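Tetton > Projects > Landum bench cell > Progress reports

Print this page | E-mail this page

Landum bench cell: set-up and maintenance, report for the period to March 2019

In this period the work was about the two-arm cell at Landum, which Beddoe is funding until the end of April. We changed the gripper fingers, routed the cables again and repeated the calibration of both wrist cameras. The cell was out of service for 4 days in total.

New gripper pads were fitted on both arms. They are holding their position well, but the dust collects on them and we now clean them at the start of each shift. The open position was also set again, because the old value left too little room at the corners of the box. 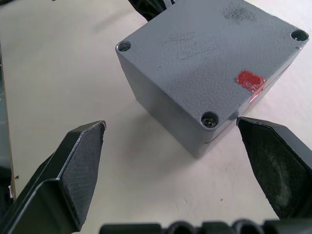
Wrist camera view with the fingers open at the box lid.

The cables needed more time than we planned. Before, they were tied close to the arm and they pulled at the wrist when the elbow was bent. Each one has now a free loop at the gripper. After the change we ran 34 test cycles without a cable fault. The loops must still be checked by hand, and we have written this in the weekly list. 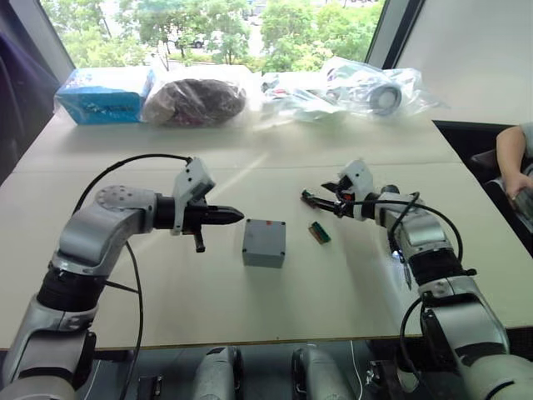 Right gripper holding a small part, left fingertip beside the grey box.

For the calibration we used the Rusix routine. The left arm was good at the first try. The right arm had an error of 3 millimetres at the table, and we found that a screw at the camera mount was not tight. It was tightened and the routine was repeated, with a good result. We would like to keep one spare mount on the shelf, and the cost of it is in the budget sheet.

The small green parts are still the difficult point of the set-up. When a part lies at an angle, the right arm needs around 15 seconds to find a good grip. We are adjusting the approach height and the closing speed, one at a time, so that we can see which of them has an effect.
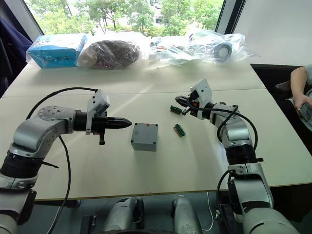

Both arms over the table, with two green parts to the right of the box.

Still open for the next period: the elbow cable on the left arm hangs lower than we want and should get a clip. The spare fingers are ordered but have not arrived. We ask Beddoe to confirm if the next report can be sent together with the final costs in April.

Last updated: March 2019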